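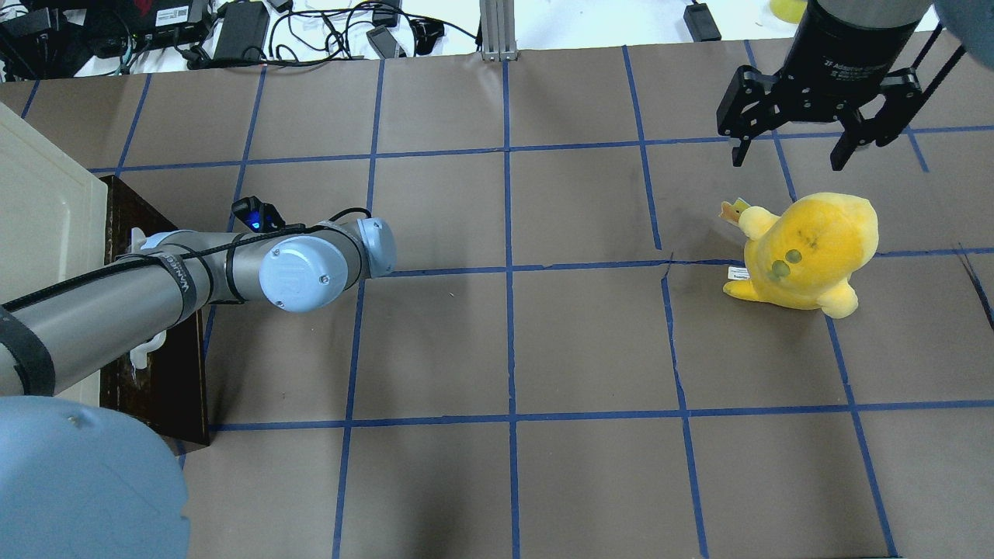
Who may say that an arm is safe to move? The person whose hand is on the stop button, and no other person, whatever their title.

Krystyna Brzozowska had written this as rule one. She read it aloud in her slow English, and Ansel Mbeki nodded, because he was new and he nodded at everything.

"And rule two?" he asked.

"The object goes back to its cell before each run. You write down the cell first. Then you press start."

"Even when it is only a toy?"

"The sheet does not know what is a toy."

He took the sheet. Meron Beyene had the night hours at Barska before him, and her letters were small and straight. Every line had a cell, a start time and her initials. In the last column she wrote what went wrong, also when the thing was her own fault. *Pressed start too early – my mistake*, said one line from April.

"She could leave that out," Ansel said.

"She could. Then I would throw away the whole night."

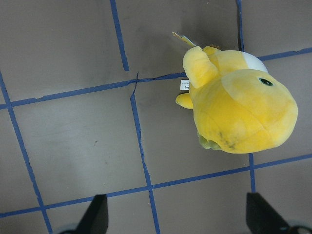
Krystyna told him then about Grevell, where she had worked before. They had a beautiful record there, 1000 runs and not one fault. A buyer asked to see the faults, and the manager was proud that he had none to show. The buyer went home. After this the manager told everybody to write some faults in, and Krystyna looked for another job.

Ansel laughed, but she did not, so he stopped.

At 1910 by the wall clock he began his first run alone. He wrote the cell. He put his left hand on the button. Then he remembered that he had not said the word "clear," which was rule seven, and he had already pressed start.

He stopped the arm. Krystyna was at the sink with her back to him, washing her cup, and the water was loud.

He stood for some time with the pen. Then he wrote in the last column, in letters much bigger than Meron's: *Did not say clear. Stopped. A.M.*

"Clear," he said, and started again.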